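Dried herb room and dispensary: walk-through checklist with comments
Drostton site, January round
Sheet 2, replaces the old one-page form

Mark each line Yes, No or See comment. A tick with nothing beside it will be sent back.

1. Incoming bundles labelled with botanical name, plant part and harvest month
See comment. Labels were there. Three bundles from Bellell say "skullcap" and leave it at that. Common names cover too many plants, and germander has been sold as skullcap before. Hold until the supplier gives the Latin name in writing.

2. Bundles free of mould, webbing and insect dust
Yes, for the ones I opened. I don't accept "we'd smell it" as a method. Shake each bundle over white paper.

3. Comfrey kept apart and marked external use only
No. Marked, but on the same shelf as the mullein, and the two leaves look much alike once crumbled. Move it.

4. Roots sliced before drying
Yes. The burdock snapped cleanly. The elecampane bent, so it goes back on the rack whatever the drying log says.

5. Scale checked against the test weight
See comment. The 2000 g weight read 2000 g. Fine at that end, but most of what gets weighed here is a pinch of leaf. Get a small test weight and repeat.
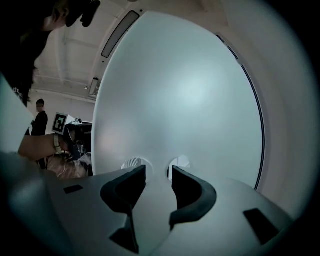

6. Surfaces and housings wiped down
See comment. "Wiped daily" is on the roster every day in the same pen, which tells me little. A smooth, pale curved panel is the easy part and anyone will do it. Go along the thin dark seam at its edge and into the slot near the top with a dry brush, then a cloth, as powdered herb will settle in any gap it can find. Same rule for the grinder lid and the drawer runners.

7. Tincture bottles show herb, alcohol strength and start date
No. Batch 3239 has no strength on it. Someone told me it was "the usual". Write it down or tip it out.

8. Storage jars dark or kept out of the light
Yes. The calendula still has its colour. The Tistia jars are sold as light-blocking and I'd like to see that shown before we rely on them. Cupboard doors stay closed.

9. Claims on shelf cards
No. The card for St John's wort says "safe and natural" and says nothing about prescription medicines. Take it down today. The replacement must tell customers to speak with their pharmacist or doctor first.

10. Pest traps dated and checked
Yes, both. One pantry moth in the trap by the back door.

11. Herb reference on hand
See comment. The Karamanlidis handbook is here, with the page on foxglove and comfrey leaves missing. Replace the book.

Follow-up needed on items 1, 3, 5, 6, 7, 9 and 11. Items 3 and 9 before opening tomorrow, the rest before the next delivery is unpacked.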